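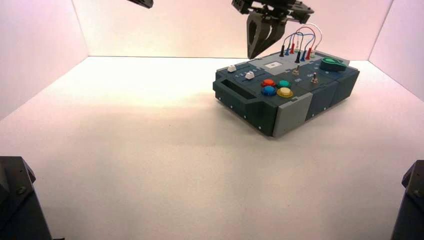

Most planning stacks have no idea what state the world is in, and I'm tired of pretending the fix is a bigger model. It's bookkeeping. Dull, old fashioned bookkeeping. Our stack at Brenum logged 1284 attempts before Korkor Yakubu asked me where the planner wrote down which way a switch was flipped. Nowhere. It had a pose for everything and a state for nothing. Take a task board like this one, two toggles sticking up from the top, a knob at the back corner, test leads looping up right next to where the gripper has to come down. Geometry tells you where the toggle is. Fine. Is it on? Different question, different code, and in most repos teh second one is a comment saying TODO.

People push back. Mohammed-Awal Agbeko does, loudly, usually before coffee. His line is that a good enough policy learns state by itself and a hand-written table is a crutch. Maybe. But when a run fails at 2 in the morning I can read a table. I can't read 900 activations. And a crutch is what you want with a broken leg.

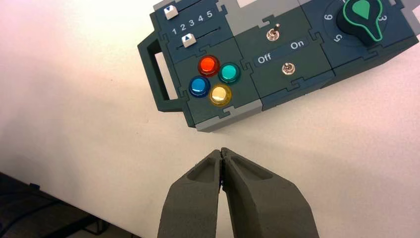 Sliders with numerals, toggles marked Off and On: state that's printed right on the panel.

So write it down. Every control gets a row: last seen value, time seen, confidence. Perception fills it in, the planner reads it, control isn't allowed to touch it. Stale row, go look again before you move. We did this in Skano, our in-house tool, and the whole thing is 1085 lines including the tests. Ugly ones. The knob parser alone is a embarrassment.

Does it scale to a kitchen? Don't know. Ayaaba, the next version, is supposed to tell us and it's late. But I'd take a small table I can argue with over another month of tuning grasp offsets. Check your own logs. Search for the word "state" and see what comes back.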